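Home | Topics | Storage and Sorting | Index

Compartment box

A compartment box is a shallow open container divided into cells by a grid of upright strips. It is used for sorting small items and flat pieces such as cards. Cardboard versions are common on desks – they are light, cheap and easily replaced.

Construction

The dividers are slotted at half their height and interlocked at right angles. The Furnley pattern, described by Kai Harms, has 60 cells and can be refitted with strips of a different spacing. Glue is applied only at the outer wall.

Use at a desk

The box is normally set beside the main work area, within reach of either hand. With a laptop in use, it goes to one side of the machine. Small items are placed in the upper cells and cards are lowered in edge first.
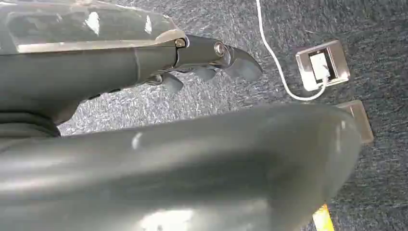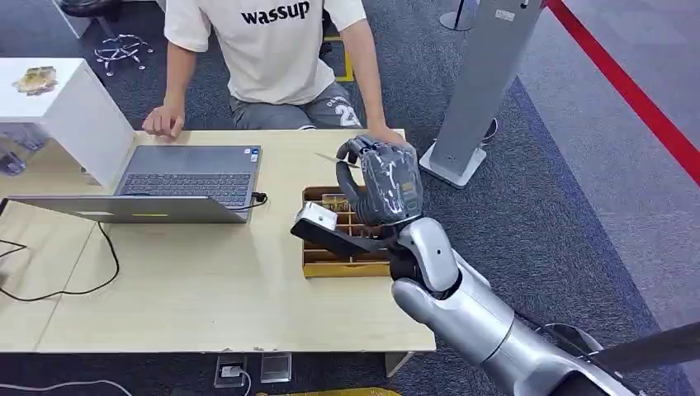

Limits

Cardboard dividers bend under side load and lose their shape in damp rooms. Heavy metal parts are better kept in a rigid tray – the Stanciu tray has three fixed rows.

Last updated: 2021-03-05

Related articles
Card index
Desk tray
Slotted divider
Stanciu tray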